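**Kaewkla flatweave table runner, undyed**

The Kaewkla is a plain runner for dining tables and sideboards. It is woven from a cotton and linen mix and left undyed, so the shade varies a little from one batch to the next. If you need two that match, order them together.

Length: 2,000 mm
Hem: double-turned, machine stitched
Stock code: 2476
Sold singly

The weave is close enough to keep crumbs on top, and a shake outdoors will clear most of them. It has no backing. On a polished table we suggest the Nomier grip mat underneath, sold separately and easily trimmed with kitchen scissors.

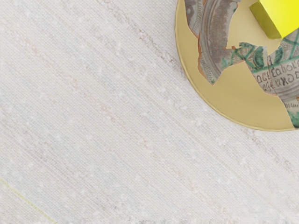
Wash at 30 degrees with similar colours. Expect slight shrinkage the first time, mostly along the length. Do not tumble dry. Iron on the reverse while still damp, and store it rolled, as folds take a while to drop out.

The 1,000 mm version has been discontinued. Remaining pieces are in the January clearance list until 3rd February.

Orders leave our Maltetti warehouse within 2 working days. Unwashed runners can be returned in their original wrap. For trade orders or cut lengths, write to Azra Mujić in the sales office and include your account number.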